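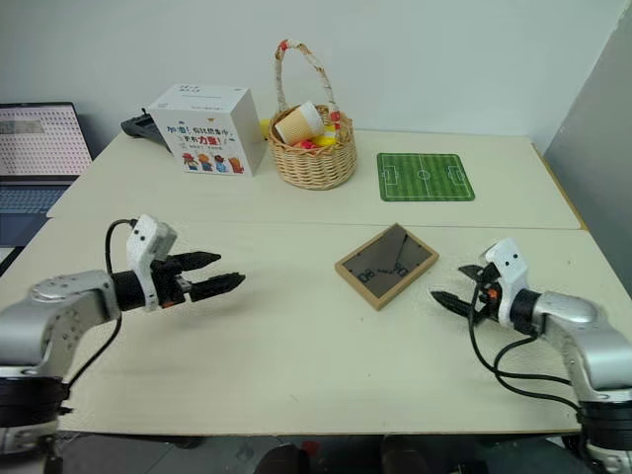

Garras, braços e muita teimosia: o álbum da comparação

Quarta-feira, 28 de março de 2018

Quem acompanha esta página sabe que passei boa parte de março a prometer fotografias da comparação de garras, e a adiar, e a prometer outra vez. Pois bem, cá estão! Quer dizer, cá está a primeira, porque resolvi publicar o álbum aos bocados em vez de esperar até ter tudo escolhido e legendado (sou péssima a escolher fotografias, fico com pena de todas). A mesa dos dois braços é a que abre a página e é dela que vos falo hoje.

A ideia da comparação é simples de contar e chata de fazer. Tenho dois jogos de dedos para as garras: os Flareck, que são os pontiagudos, e os Rorine, mais largos e com a ponta almofadada. Os braços são os mesmos, o controlador é o mesmo, as tarefas são as mesmas. Mudam os dedos e vê-se o que acontece. O controlador é o Pan, que já conhecem das minhas queixas do ano passado - continua a ter o menu de calibração mais escondido que alguma vez encontrei, mas depois da última atualização deixou de perder a posição de repouso e eu perdoei-lhe quase tudo.

A mesa dos dois braços

Dedos pretos, pontiagudos, garras abertas: estamos na parte Flareck da comparação. O que mais gosto neles é a entrada. Metem-se por baixo de coisas baixas onde os Rorine nem sonham entrar, e num objeto pousado na mesa isso faz uma diferença enorme. O que menos gosto é que a ponta não perdoa: se a altura vem mal do controlador, nota-se logo.

O relógio

O relógio digital com moldura de madeira é a minha peça preferida de toda a bateria de testes, e também a que me deu mais dores de cabeça. É retangular, tem arestas decentes para agarrar e um mostrador escuro e brilhante que as câmaras detestam (reflexos, reflexos, reflexos). Ponho-o de propósito na diagonal. Com ele alinhado com a mesa qualquer garra faz boa figura, e eu quero ver o pulso a ter de rodar! Os Flareck agarram a moldura pela aresta sem grande drama quando a aproximação é lenta. Com aproximação rápida empurram-no primeiro e agarram depois, e às vezes só empurram.

O tapete do campo de futebol

O tapete verde lá atrás, com as riscas e as marcações brancas, serve-me de zona de entrega. Já usei folhas de papel com quadrados desenhados e era tudo muito sério e muito aborrecido. Assim digo «leva ao círculo central» e percebo num instante se o braço acertou. Tem os cantos arredondados e não se levanta quando lhe passam por cima, o que já não posso dizer das folhas.

O cesto

O cesto redondo de vime, com aquela asa alta em arco, é o teste mais ingrato que tenho. A asa está sempre no caminho. Vindo de cima, a garra tem de escolher um lado, e vindo de lado tem a borda. Lá dentro está um copo de cartão canelado, deitado, que é coisa para separar as garras meigas das garras brutas: apertou demais, amolgou. Aqui os Rorine ganham com folga, e digo isto com alguma mágoa, que tenho um fraquinho pelos outros. Os dedos pontiagudos concentram a força toda num sítio pequenino e o cartão ressente-se. Baixei a força de fecho para 40 na escala do Pan e melhorou, mas aí o relógio começava a escorregar, e andar a mudar a força de peça para peça estraga-me a comparação.

A caixa branca

Grande, lisa, direita, com letras chinesas na frente (o «加油!» a azul dá-me sempre ânimo, confesso) e uns bonequinhos em baixo. Parece a coisa mais fácil do mundo de agarrar e com um braço só é uma desgraça. Com os dois é outra conversa: cada garra encosta de um lado, aperta-se com calma e levanta-se. O problema passa a ser a sincronização, e foi por causa disso que decidi incluir o controlador na comparação, que no início ia ser só de dedos. Com o Pan no modo acoplado, os dois braços arrancam ao mesmo tempo. No modo independente há sempre um que se adianta um nadinha e a caixa roda.

Os cabos

Ai, os cabos. Saem das garras e fazem aquelas curvas largas por cima da mesa, e eu já tentei prendê-los de todas as maneiras. Presos demais, puxam o pulso quando ele roda. Soltos demais, varrem o que apanham pela frente. Fiquei-me pela volta folgada, com o cabo a sair por cima no braço da esquerda, e deixei de mexer. Se alguém tiver uma solução bonita para isto, escreva-me, a sério.

Os suportes brancos

Várias pessoas perguntaram pelos suportes curvos entre o pulso e a garra. São do conjunto Trarnholm, referência 806, e têm os furos já no sítio certo para os dois jogos de dedos, o que me poupou uma tarde inteira de broca. Atenção que existe também o 1535, quase igual na fotografia do catálogo, mas com a furação rodada. Comprei esse primeiro, claro. Está na gaveta à espera de melhores dias.

Onde é que isto vai parar

Até agora, e sem ter fechado as contas: Flareck para o relógio e para tudo o que seja baixo e rijo, Rorine para o copo e para o que amolga, e para a caixa dá-me igual, desde que o Pan esteja acoplado. Falta-me repetir a série do cesto com a câmara mais alta, que na posição atual a asa tapa metade do que interessa e eu desconfio de alguns dos meus próprios resultados. Também quero experimentar um jogo misto, pontiagudo à direita e almofadado à esquerda, que é uma ideia que me anda a roer há semanas.

As fotografias dos Rorine entram nesta mesma página assim que as tiver legendadas. Se quiserem ver alguma peça em particular na mesa, deixem nos comentários, mas coisas que caibam no cesto, por favor!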